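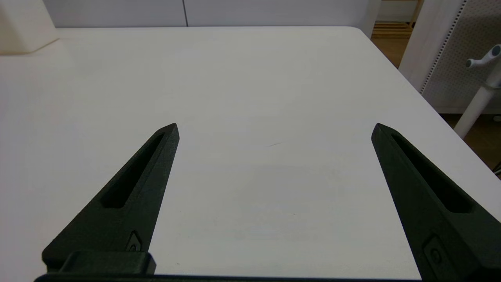

# The White Table at Dosbridge

My working room is in Dosbridge, on the second floor, above a shop that sells lamps and other electrical things. The table came with me from the old apartment in Dreltham, where it stood in the kitchen for many years. I have written on this site about shelves, about the two chairs, and about the long fight with the window. Several readers asked me for a page about the table, so I made a small gallery for it.

I bought it second-hand from a company named Pestemer, which was closing its office and selling all the furniture from the ground floor. The price was 40, and the delivery cost more than the table. On the underside there is a paper label with the number 3821, written by hand in blue ink. I never learned what the number means. Maybe it was the number of the room, maybe of the table. I left the label where it was.

**The top.** The color is off-white and the finish is matte. I had a glossy table before, and every evening the lamp was shining into my eyes from it. With a matte top I can work until late and my eyes do not get tired. The people who like a shiny surface will say that matte looks a little dull, and they are right, but I prefer it.

**The color during the day.** White is not one color, this I learned from living with it. Some parts of the top look warmer and brighter, and other parts are a little gray. In July the difference is strong, and in winter I almost do not notice it. When I chose the paint for the walls, I put the sample cards on the table at noon and again at six, and I changed my decision two times. If you choose paint, I advise you to do the same and not to trust the light in the store.

**The mark.** There is a thin dark mark on the top, short and faint. A friend thought it was a hair and tried to pick it up. I tried to remove it with soap, later with baking soda, and after that I stopped. I was afraid to damage the finish around it, and then I would have a big dull spot in place of a small line. Now I use the mark for orientation. When I cut fabric, I put the corner of the cloth next to it.

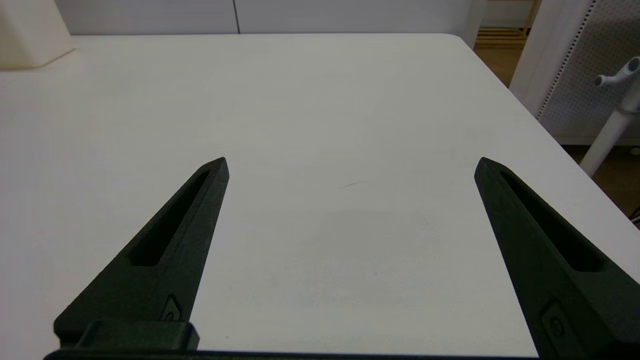

**Cleaning.** I clean the top with a soft cloth, warm water, and one drop of dish soap. Then I go over it with a second cloth which is only damp, and a third which is dry. It takes a few minutes. Please do not use the rough side of the sponge on a matte surface! The rubbed place becomes shiny and it stays shiny. On my previous desk I made this mistake in one corner and I had to look at it every day until I gave the desk away.

Pencil comes off easily with a white eraser. Tea comes off if you are quick. With ballpoint pen I had less luck, and for this reason I keep a big sheet of paper under my hand when I write letters.

**The space.** The table is wide, and I try not to use it for storage. My rule is that things can stay on it only while I am working with them. In the evening they go back to the shelf or to the drawer. I am not always obedient to my own rule, and in tax season the rule does not exist at all. But a clear place in the middle helps me to begin in the morning, even when I do not want to begin.

**What I would change.** I would like rounder corners, because I walk into them in the dark. I would also like the table to be a little higher. I looked at a set of leg extenders in the Sitthichai catalog, but the set is made for round legs and mine are square. I wrote to them and they answered politely that square ones are not planned. For now I use wooden blocks which I cut myself. One is slightly shorter than the others, and there is a folded piece of cardboard under it.

**Your letters.** One reader wrote that she paid 2000 for a new table of this type and asked if she made a mistake. I cannot say, I never saw her table. If the legs are straight and she likes to sit at it, I think she can keep it.

The next gallery will be about the drawer unit, when I have repaired the bottom drawer. The left rail is bent and I am still looking for the right screws.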